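About Sellent

Sellent rents lighting, grip and sound equipment to film crews, schools and wedding shooters. The shop opened in January with one counter and a shelf of used light stands. Today the rental list runs to 1293 items, all of them checked and cleaned at our building in Enness.

Most orders are picked up at the counter. We also ship to Luik and Jiscombe, and a shipped order goes out in a hard case with a return label inside. The rental period starts the day the case reaches you. 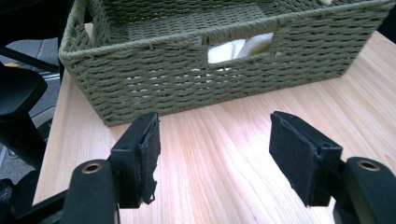 Sellent Rental Guide, Issue 7, p. 21

Weekly rentals are billed at the price of three days. Light kits come with stands, spare bulbs and power cords. Wireless sound kits come with fresh batteries, and you keep whatever you don't use.

A damage waiver can be added to any order. It covers accidental damage but not loss or theft. Students with a current school ID get the weekly rate on any rental of four days or more.

The counter is open Monday through Saturday. Returns after closing go in the drop locker by the side door.

Page updated 2019-08-06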